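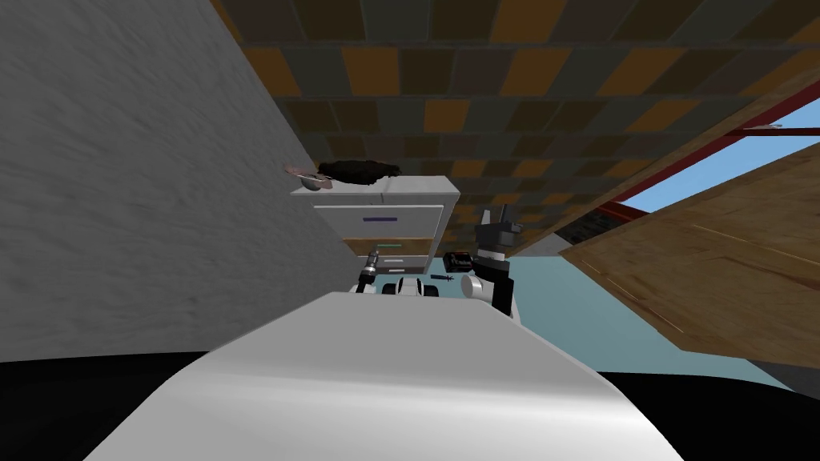
Incidencia 411: la caldera Hoden se bloquea por falta de caudal en el arranque nocturno
Estado: en observación
Producto: Hoden, regulador Rernska, firmware 14
Instalación: edificio Evangelista, planta baja
Prioridad: media

Síntoma
El regulador pasa a bloqueo entre las 5:00 y las 6:00, con la demanda de calefacción activa. El rearme manual funciona a la primera. Con el equipo ya en régimen no se reproduce. Empezó en noviembre, después del purgado de los radiadores.

Comprobaciones iniciales
Presión en frío correcta. Filtro de retorno limpio. La bomba gira en las tres velocidades y no hay ruido de cavitación. Sonda de ida: sin saltos en el registro. Sonda de retorno: 33 °C en el momento del bloqueo, valor normal para ese tramo.
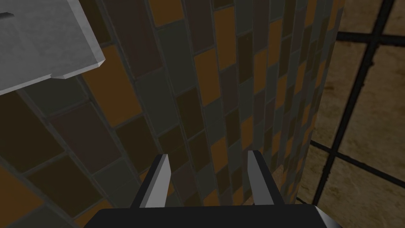
La sonda exterior se descartó puenteándola con una resistencia fija; el bloqueo volvió a salir a la mañana siguiente. Queda pendiente separar su cable del de alimentación de la bomba, que comparten tubo. Sobre una pared de piezas rectangulares como la de la captura, el tubo nuevo debe ir en superficie y con los tacos en la junta, nunca en el centro de la pieza. Sección mínima según el manual del regulador.

Registro
05:12 demanda activa, orden de marcha a bomba
05:12 sin señal del caudalímetro
05:14 segundo intento, sin señal
05:16 bloqueo, quemador parado
07:40 rearme manual, caudal normal
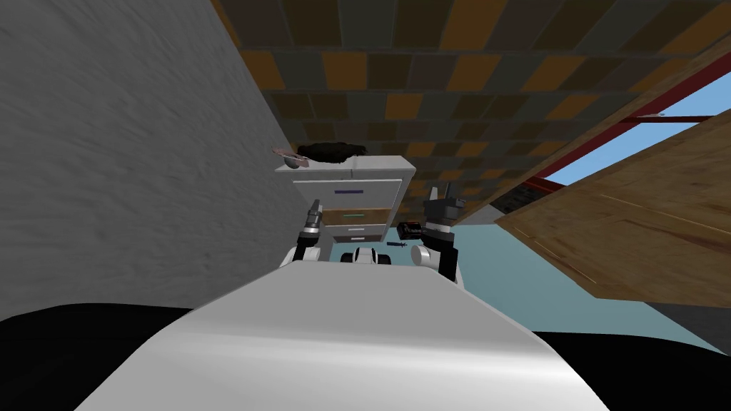 Adjunto 3: los dos brazos en alto; a la derecha, suelo gris.

Respuesta de soporte Skukow
El patrón coincide con un caudalímetro que tarda en despegar tras una parada larga. Subir el parámetro de espera de arranque a 600 segundos y activar el antibloqueo de bomba. No cambiar la curva de calefacción durante la prueba. Si reaparece, enviar el registro completo sin borrar el historial.

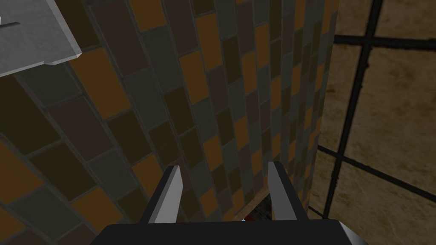 Cambios aplicados
Espera de arranque modificada. Antibloqueo activado a las 3:00. Caudalímetro desmontado: algo de lodo en la turbina, limpiado y vuelto a montar con junta nueva. Sin bloqueos desde entonces. El cable de la sonda exterior sigue en el tubo antiguo.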